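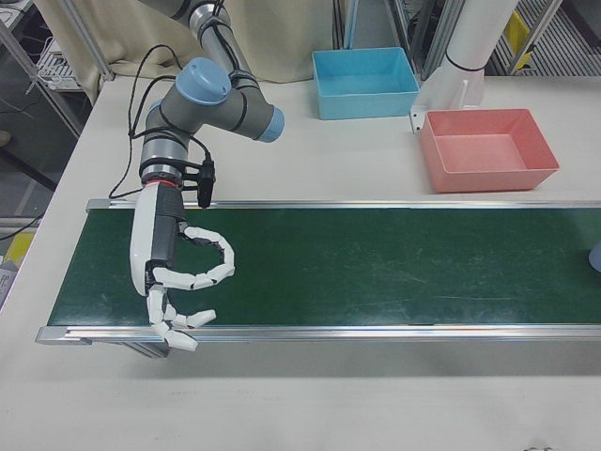

Puvham Releases Version 6 of Its Zirar Water Metering Software for Small Utilities

Update adds night-flow leak screening, revised billing exports and support for the Jellora meter register

Puvham, a supplier of metering and billing software for small water utilities, today announced the release of Zirar 6. The new version is available in June to all customers with a current support contract. It replaces Zirar 5, which will receive security fixes for a further 10 months and no new features.

Zirar collects readings from customer meters, checks them against past use and passes them to the utility's billing system. The software is in service at 106 utilities, most of them serving rural districts and small towns with a single treatment plant.

Night-flow leak screening

The main addition in Zirar 6 is a screening function for leaks on the customer side of the meter. The software reads hourly flow between midnight and 4 a.m. and compares the lowest value with a threshold set by the utility. An account that stays above the threshold for 2 nights in a row is placed on a review list. Office staff can then send a notice, schedule a visit or mark the account as a known night user. Accounts marked as known night users, such as bakeries, laundries and dairies, stay off the list until the mark is removed.

Thresholds may be set by meter size, by pressure zone or by single account. Meters that report only once a day can't be screened by this method and are shown in a separate report.

During trials at the Geagea water district, staff asked for a way to exclude nights on which hydrants or mains were being flushed. Zirar 6 includes a flushing calendar for this purpose. Nights entered in the calendar are skipped, and the two-night count resumes on the next valid night.

Billing exports

The export module has been rewritten. Earlier versions produced one file for each billing cycle and required a full rerun if a single route was corrected. Zirar 6 writes a file for each route and keeps a record of every corrected reading, with the old value, the new value, the time of the change and the user account that made it. Correction records are kept for the same period as the readings.

Utilities that use the old single-file format may continue to do so. The setting is found under Export, Format, and is left unchanged by the upgrade.

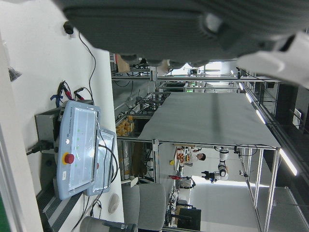

Estimated readings now carry their own code in the export file. In Zirar 5, an estimate and a manual reading shared one code, and some billing systems printed both on the customer's bill as actual readings. Utilities that print bills through an outside vendor should confirm that the vendor's template accepts the new code before the first live billing run.

Support for the Jellora register

Zirar 6 reads the Jellora electronic register directly, including its reverse-flow and low-battery flags. Reverse flow is reported as a separate volume and is no longer subtracted from the total. A low-battery flag opens a work order if the utility uses the work order module; otherwise it appears in the daily exceptions report.

Registers already supported in Zirar 5 remain supported. Pulse-output registers must still be entered by hand with the correct pulse factor. The entry screen now rejects a factor of zero.

Installation and requirements

The upgrade takes roughly 6 hours for a typical utility, most of which is the conversion of stored readings. Meter collection stops during the conversion. Readings held in the meters' own memory are picked up when collection restarts. Puvham advises customers to make a full backup first and to avoid upgrading during an open billing cycle.

Zirar 6 runs on the same server hardware as Zirar 5. Storage needs will rise at utilities that turn on hourly data for all accounts, and a sizing table is included in the installation guide.

Pricing

There is no charge for the upgrade under a current support contract. Leak screening is part of the base product. The work order module continues to be licensed separately.

About Puvham

Puvham develops metering, billing and work order software for public and cooperative water utilities. Product documents, release notes and the full list of supported registers are available to customers through the Puvham support portal.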